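Training a grasp policy on wrist view only: how much do the lit fingertip pads disturb the result?

Posted by Zakau, 18 June 2023
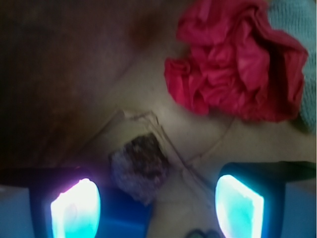 Wrist view, small crumpled object between the two fingers, red cloth behind.

I try to repeat the Denoneck method for soft objects. I have 2,592 wrist frames from 30 sessions. The pads are white in the center and give a little blue tint to the things near them. The paper lying on the beige surface is almost the same color as the surface. Should I correct the color before training, or leave the frames as they are?

Huỳnh
Leave them. The policy will meet the same light when it runs, so the tint is part of its input. I would lower the exposure a little in new sessions — the white center of a pad carries no information. For the paper, color will not help you much. Look at the edges and the soft shadows.

Lundthorpe
I corrected 1,360 frames by hand once and the score moved 2 points. Not worth it in my opinion. Also your frame is blurred, maybe check this first.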